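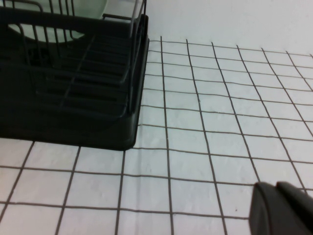 ¿Con qué frecuencia conviene recalibrar un brazo de sobremesa montado en un taller compartido? Al inicio de cada sesión, y de nuevo si se ha desplazado la base.

Figura 1. Escurridor oscuro sobre superficie blanca cuadriculada; abajo a la derecha, un dedo de la pinza.

3.2. Montaje

El brazo Hilia se fijó al banco del taller de Flenport con 6 tornillos. El controlador Dreren registró 3000 ciclos repartidos en 33 sesiones. En 8 de ellas — todas anteriores al cambio de la correa — el error de reposición superó la tolerancia y los datos se descartaron.

Tiempo de lectura: 8 min
Compartido 33 veces
Contacto | © Taller Flenport | Volver arriba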